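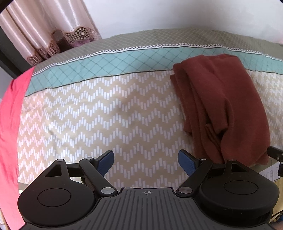

Cundasska with the blue pads on, over the bed, towel waiting.

Quick one tonight as I have to be up early. 16th September and the gripper is finally back together, so writing this down before I forget which bit went where. Last time I forgot, and the time before that I wrote it on an envelope and recycled the envelope.

So. The left finger had gone lazy. You squeeze the handle, right finger comes in nicely, left one follows a moment later like it's got other plans. On a cushion you'd never notice. On thin cloth you do, because the fold gets pushed sideways before it gets picked up, and then every recording has this little shove in it. I did a whole evening of tea towels like that before I watched any of it back. Binned the lot.

First thought was the cable. It wasn't the cable but I took it out anyway, which cost me 68 minutes and a fair bit of skin off one thumb. Looked perfect. Put it back. Same lag.

Second thought, pivots. Should have been the first. The silver caps press on and they come off with a thin plastic lever if you go slowly round the rim — not a screwdriver, I've already got one scratched cap from the screwdriver days. Under the lower left one there was fluff. Proper fluff, packed in tight, a sort of grey felt washer that had made itself. I do nearly everything with towels and blankets so I don't know what I expected.

Cleaning, for future me:

Caps off one side at a time. Do not do both sides together, the left and right bars look the same and are not the same.

Tweezers for the fluff, then a dry brush, then a cotton bud with a tiny bit of Flilance. Tiny. Last January I drowned it and the stuff crept along the bar and got under the pad and the pad let go halfway through a job.

Let it dry properly. Cup of tea, second cup of tea.

One drop of light oil on the pin, work the finger in and out by hand, wipe off whatever comes out. Then wipe again. Oil on the bars picks up more fluff and you're back where you started in a fortnight.

Caps back on with a thumb. You feel the click more than hear it.

That fixed most of the lag. Not all of it. The rest was the small screw that sets how far the left side sits open, which had crept. Quarter turn in, try it, bit more, try it, too far, back a bit. I'd love to say theres a method. I shut the jaws on a strip of paper and pull, and if it drags evenly the whole width of the pads I leave it alone.

While it was apart I did the pads too. Azimi say up to 3000 squeezes on a set and I've been keeping a tally, 1678 on the old ones, so in theory loads left. But the pattern on them had gone shiny in the middle and they were sliding off anything smooth, so off they came. The tally is for hard things, I reckon. Cloth must wear them differently, or it's me dragging them along the covers, which I do. Hot hairdryer on the back for a bit, peel from the bottom corner, pick off the leftover glue with a fingernail. New ones on dry, press, hold, don't touch for an hour. I touched them after twenty minutes. Seem alright.

Then testing, and for that I go back to the same thing every time, one towel on the bed. Thick enough to be forgiving, and it holds a crease, so when you let go you can see what the fingers did to it. I fold it, put it down, come in from straight above, close on an edge, lift, put down. Then mess it up and go in again wherever there's a ridge. If both fingers get there together the fold stands up straight between them. If one's late it leans.

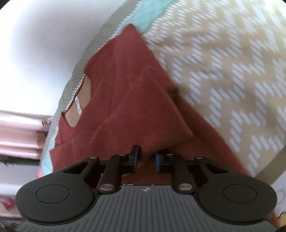 Ran through that more times than I meant to, first slowly and then at the sort of speed I'd really use. The slow ones were fine from the start. The quick ones were a bit snatchy and I nearly had the caps off again, but it was my hand. I'd got used to squeezing hard to make up for the lag, and now there's no lag so it slams shut. Had to unlearn that. Light squeeze, wait, then lift. Felt silly being retrained by my own tool.

One thing still bugging me. There is a click on the right side, only when opening, only near the fully open end. Doesn't seem to change anything. Could be the bar touching the housing, could be a cap I've not pushed home. I've put a dot of nail varnish across the joint and if the dot cracks I'll know something's moving that shouldn't. If it doesn't crack I'm going to ignore it, as I do with the car.

Also need to sort the bag. It lives in a rucksack with my gym things, which is I suspect where half the fluff comes from. The Cundasska case costs silly money. There's a camera bag in the charity shop on the hill in Briltness that looked the right depth, might be gone by now.

And I've decided on a rule, caps off and brush every 6 sessions whether it feels lazy or not. Written on tape on the inside of the cupboard door this time. Not an envelope.

Oh, and the light oil is in the kitchen drawer with the batteries, not in the toolbox. I looked for it for ages. Put it back in the kitchen drawer again afterwards, so that's where it will be.

Right, bed. Once I've got the towel off it and found the brush, wich I think I've put down somewhere in the covers.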